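Borbély Household Recipe Cards: Transcriptions and Catalog Records

Updated June
By Renu Goel and Lalit Pant

Summary

This package contains transcriptions and catalog records for 3909 handwritten and typed recipe cards from the Borbély bequest, held by the Prenesmont Local History Library. The cards were written by several generations of one extended family and their neighbors. They cover everyday cooking, preserving, holiday baking and a small amount of household advice, such as stain removal and the care of cast iron.

The package is intended for food historians, teachers, local researchers and people working on the history of home writing. It does not contain scans of the cards. Scans may be viewed at the library on request.

Contents of the package

cards.csv holds one row per card, with the full transcription and the catalog fields described below.
boxes.csv lists the 12 storage boxes, with the family's own label for each box where one exists.
hands.csv lists the handwriting groups used in the "hand" field, with short notes on how each was identified.
terms.txt is a glossary of measures, brand names and kitchen words that may be unfamiliar to present-day readers.
changes.txt records corrections made after the first release.

All files are plain text encoded in UTF-8. The CSV files use commas as separators and double quotation marks around any field that contains a comma or a line break. Users who open cards.csv in spreadsheet software should import the card_id column as text. Leading zeros will otherwise be lost, and the join to boxes.csv will fail.

Fields in cards.csv

card_id: a stable identifier made up of the box number, a hyphen and the position of the card in the box at the time of intake.
title: the title as written, including misspellings. Cards without a title have an empty value here.
title_std: a standard title assigned by the cataloger, in English.
text: the full transcription of the front and back. The two sides are separated by a line containing only "//".
language: the main language of the card. Mixed cards carry two values separated by a semicolon.
hand: a letter code that refers to hands.csv. The value "T" is used for typed cards.
credit: the name of the person to whom the recipe is credited on the card, if any. Last names of people outside the Borbély family have been reduced to an initial.
category: one of the 9 categories listed in the next section.
date_written: a date only where one appears on the card. No dates have been estimated from paper, ink or ingredients.
condition: "good," "stained," "torn" or "part missing."
note: free text by the transcriber.

Categories

The categories are Breads, Cakes and Pastry, Soups, Meat and Fish, Vegetables, Preserves, Drinks, Sweets, and Household. They were drawn up by Kumudini Samarakoon after a first reading of the whole bequest and follow the family's own divider cards as closely as possible. Where the family filed a card in a place that seems odd to a modern reader, the family's choice was kept. Noodle puddings, for example, are under Soups, where they were found behind a divider reading "Before the meat."

A card belongs to one category only. Recipes that could reasonably sit in two places have a comment in the note field. Users who wish to study one kind of dish should search title_std and text as well as category.

Source and intake

The bequest came to the library in 12 boxes. Nine were commercial card files and the rest were biscuit tins, in which the cards had been held with string or rubber bands. Several rubber bands had perished and stuck to the cards beneath them. These cards are marked "stained" even where the writing is fully legible.

The original order was recorded before any card was moved. Loose inserts, including newspaper clippings, labels from flour bags and two pages from a school exercise book, were numbered with the card they were found against and returned to the same position. Clippings have not been transcribed. Their presence is stated in the note field.

Transcription

Transcription was carried out at Prenesmont by library staff under the direction of Hemant Dixit. Each card was transcribed once and then read against the original by a second person. Differences between the two readings were settled by Vivek Nautiyal, who also prepared hands.csv.

The following rules were applied.

Spelling, capital letters and punctuation are kept as written. Line breaks are kept in ingredient lists and dropped in running instructions. Abbreviations are not expanded, so "t.," "tsp" and "teasp" all appear. Crossed-out words that can still be read are placed in square brackets with the letter x, as in "[x: 3 eggs]". Words that cannot be read are given as "[?]". A doubtful reading is followed by a question mark in brackets. Later additions in another hand are placed between curly brackets with the code of the hand, where it is known.

Fractions are written with a slash. Degree signs are kept where the writer used them. Oven settings such as "moderate" or "quick" have been left alone, and terms.txt gives the range of meanings these words commonly had.

Personal remarks on the cards are part of the record and were transcribed in full unless they concerned the health or money matters of a named person outside the family. Omitted remarks are marked "[withheld]". Requests to see them may be made in writing to the library.

Known limits

The cards represent the habits of one family and the people they exchanged recipes with. They should not be used as evidence of what a whole town or region ate. Festive baking is heavily represented, and everyday dishes that the writers knew by heart are often absent. There is no card for plain boiled potatoes and only one for scrambled eggs, which was written for a child.

Hand codes are a matter of judgment. Hands C and F are very close, and some cards given to one may belong to the other. Anyone intending to count cards by writer should first read the notes in hands.csv.

Many recipes appear more than once. Copies have been kept as separate records and have not been linked. The wording often changes between copies, and the changes may themselves be of interest. The walnut crescents are the clearest case, with the amount of butter rising in each later version.

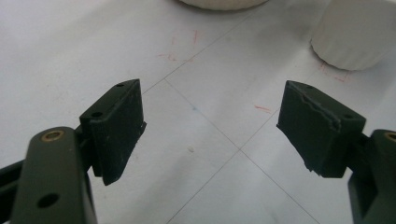 White tabletop, transcription room, Prenesmont.

Food safety

The transcriptions are historical documents. Canning and preserving instructions on the cards do not meet current safety advice and should not be followed. This applies in particular to low-acid vegetables and to any card that calls for sealing jars with wax. Several Household cards describe cleaning mixtures that give off harmful fumes.

Terms of use

The catalog records and glossary may be reused for any purpose with credit. The transcriptions may be reused for teaching and research. Publication of more than a short extract from the transcriptions requires the permission of the library, which manages the rights on behalf of the family.

Suggested credit: Borbély Household Recipe Cards, Prenesmont Local History Library.

Corrections

Corrections are welcome and should quote the card_id. Readers with a knowledge of older Hungarian handwriting are especially encouraged to look at Box 4, where the share of "[?]" marks is highest. Accepted corrections are listed in changes.txt with the old reading, the new reading and the initials of the person who proposed it. Identifiers will not be changed or reused, even where a record is later merged or withdrawn.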